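Repair, Reuse and Waste: Unit 4 notes
Who gets to fix it?

Hi all. I've typed these up from my own scribbles, so they wander a bit (you've met me, you know). Read them before the tutorial and bring something to argue about.

Last time we got as far as the toaster problem. A toaster comes in for repair, the part costs a few dollars, the labour costs more than a new toaster, and off it goes to landfill. Most of you blamed the manufacturer. A few of you blamed wages, and I thought that was the more interesting answer! Labour in a wealthy country is dear, goods made elsewhere are cheap, and the gap between the two does a lot of the work that we like to pin on villains.

So for this unit I want to split "repairable" into two questions. Can the thing be opened and its parts swapped? And is there anyone nearby who'll do it at a price you'd pay? The old desktop computer scores beautifully on the first. The socket has a lever, the processor lifts out and the case comes open without a heat gun.

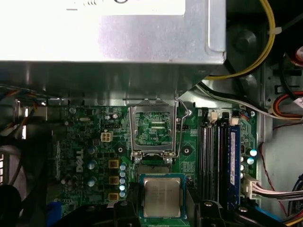

The second question is where it gets messy, and it's where the Hekside reading comes in. Hekside was a market town with a whole street of menders once: boots, clocks, radios, prams. Nelu Jitaru's chapter follows the street through the rates books and the classified ads, and what I love about it is how dull the decline is. No single law, no big factory opening. Shops closed when the owner retired and the apprentice had already gone off to do something else. By the end of the period he covers, the 5 workshops left were all doing key cutting on the side to pay the rent.

Please do read the footnotes on Grecu and Son. There's a lovely bit where the son writes to a parts supplier asking for a valve and gets back a brochure for a new wireless. I laughed out loud on the tram and then felt a bit sad about it.

A word on the Proritz survey, which you'll find on page 201 of the reader (page 148 if you've got the old edition, and sorry, I know). It asks households what they did with the last broken thing they owned. The biggest group didn't repair it or chuck it out. They put it in a cupboard! I've got a cupboard like that myself. Economists tend to treat those things as waste and the householders clearly don't, and I'd like you to think about what colour of bin, if any, a cupboard is.

Then there's skill. You can give people the legal right to a service manual, and I'm all for it, but a manual assumes somebody who already knows which way a clip wants to go. Jitaru calls this "hand knowledge". I find the term a bit romantic, though I haven't got a better one. 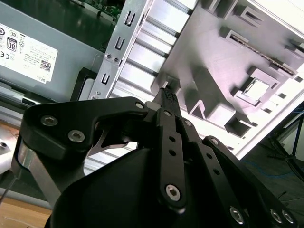 Fig. 2. Small black ribbed connector, inside a desktop tower.

For the tutorial, pick one object from home and answer both questions for it. A page is plenty. If you're leaning towards the Mirkinik case for your March essay, come and see me first, as the sources are thin and half of them are behind a paywall the library is still haggling over.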